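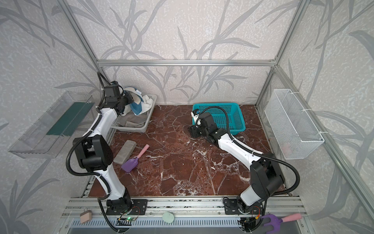
有人在列表上写道:
> 毛巾越洗越硬,越洗越不吸水,客人都在评论里写了。我们这边换过洗衣粉,换过柔顺剂,水温也调过,没什么用。是不是只能每年整批换新?
> 另外想问,大家现在买多少克重的?Stavum 的业务员一直推厚款,说厚的耐洗,我看报价差不少。
> 还有一个,浅色的毛巾和深色的到底分不分开洗?我们人手少,分开洗要多跑一趟机器,能不分就不分了。

赶着回一下,下午要去 Bristuvden 看房子漏水的事,想到哪写到哪,见谅。

先说硬的问题。先别整批换。柔顺剂停掉,马上停。我们前年也是这样,越硬越加,越加越硬,加到后来毛巾摸着滑溜溜的,水珠在上面滚,擦不干。柔顺剂在纤维外面裹一层,裹久了就这样。停了以后不会立刻好,得洗几轮。

我们的做法:热水,不放任何柔顺剂,洗衣粉减半,漂洗多加一遍。老毛巾第一次这么洗会出很多泡沫,都是以前残留的,别吓到,再漂一遍就是了。反复洗几轮以后手感才慢慢回来。有一批实在救不回来的,剪了当抹布,也不算浪费。

水硬不硬先查一下。水壶里水垢厚的地方毛巾一定硬,这个跟洗衣粉牌子没有关系。我们镇上水很硬,Bristuvden 那边的水软,同一批毛巾,两边用下来完全两个样子,之前一直以为是那边的阿姨洗得仔细,错怪了自己这边的人。测试条五金店有卖,便宜。水硬的话洗衣粉要选带软水成分的,或者漂洗的时候加一点柠檬酸。柠檬酸不要和漂白水放一起!!这个一定跟洗衣服的人讲清楚,写纸上贴机器旁边。

白醋我也试过,有用,味道散得慢,冬天窗户关着更慢,后来就不用了。

克重。我们现在用 463 克的,这个数字有点怪,是厂里秤出来给的实测,标签上写的不是这个。Stavum 的厚款我也买过一箱样品,手感确实好,问题是干得慢。冬天烘干一趟要多烘 20 分钟,电费自己算算。没烘透就叠起来,柜子里放两天就有味,那个味再洗也洗不掉,客人一闻就知道。厚的耐洗这个说法我不太信,坏都是先从边上坏,锁边不好多厚都没用。买之前翻过来看边,线头多的不要,拿手扯一下,扯得动的也不要。

业务员说能洗 200 次。问他什么水温、什么机器,答不上来。这种话听听就好。

浴室那种踏脚的可以买厚,擦手的买薄,浴巾取中间。别全部买一个厚度,这是我们吃过的亏。

颜色。能分就分。新的深色毛巾头几次一定单独洗,掉毛比掉色还麻烦,深灰的毛粘到白浴巾上,拿粘毛滚筒都滚不干净。洗过几轮稳定以后,灰的和浅蓝的一起洗我觉得可以。白的永远单独。白的混过一次就发灰了,回不去的。

人手少的话换个思路,收的时候就分。每层楼放两个筐,一个白一个杂,打扫的人顺手就扔对了,到洗衣间不用再挑。我们原来是一个大筐全倒在一起,倒出来满地,挑半天。筐不要买太深的,底下的湿毛巾闷着最容易出味道。筐底要有孔。
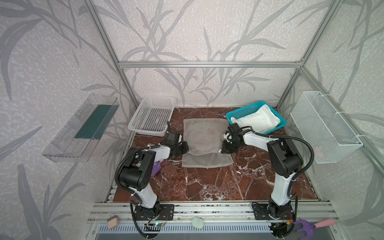
灰色毛巾,叠着的

叠法也讲一句,上次有人问。先横着对折再叠,毛边朝里,柜子里朝外的那一面只看得到折口,客人看着整齐,数起来也快。卷的那种好看是好看,架子上放不稳,而且卷紧了里面不透气,我们只有在拍照的时候才卷。每个人叠的宽窄不一样是最烦的,后来裁了一块硬纸板放在台子上当尺寸,照着叠就行,新来的人当天就会。

刚烘好的别马上叠,摊开晾一晾再叠,热的时候摸着是干的,凉下来可能还潮。这条我们也说了很多遍了,忙起来还是有人直接叠。

洗衣粉。去年三月开始用 Stevier 的无香型,大桶。不是打广告,别家的没香味的估计也行,主要是无香。有香味的洗完毛巾各有各的味,跟房间里的味道混一起,有的客人会头疼,收到过投诉。Stevier 的桶盖子不好拧,开了以后最好到到小桶里用。

进货。Đỗ 那家店现在还肯接小单,11 条起,颜色要看他库存,灰的和白的一般有,蓝的要等。运费自己出。发票要提前讲,不讲他不开。列表里如果有几家想一起凑一单的回我,量大一点可以再谈价格。但是克重和颜色要先统一好,上次拼单各要各的,最后对账对到半夜,不想再来一次了。

淘汰的标准我们定的很简单:边开线的,有洗不掉的印子的,对着光能看到稀的地方的,三样占一样就下。不按年头算。有的毛巾用了很久还好好的,有的才用一季就不行了,跟哪间房用有关系,靠沙滩那几间防晒霜特别多,黄印子都从那里来。防晒霜的印子不要用漂白水,越漂越黄,先用洗洁精搓一下,放一会儿再进机器。

所以回到你原来的问题,不用每年整批换。每次补一部分,新旧颜色会有点差,同一个房间里放同一批的就看不出来。换下来的可以问问附近的动物收容站,他们常年缺,我们送过几回,洗干净了送去就行,有点黄印他们不介意。

烘干球有没有用我还没试出来,谁用过说一声。床单的事另外开一封吧,那个更长。

先这样,要出门了。有错字不改了

> 另外想问,列表的旧邮件哪里能翻到?我去年好像看到过一张洗涤温度的表,找不到了。

差点漏了这条。旧邮件在列表页面最下面按月份翻,那张表应该是附件,附件好像只留一段时间。我电脑里可能存了,晚上回来找找,找到再发。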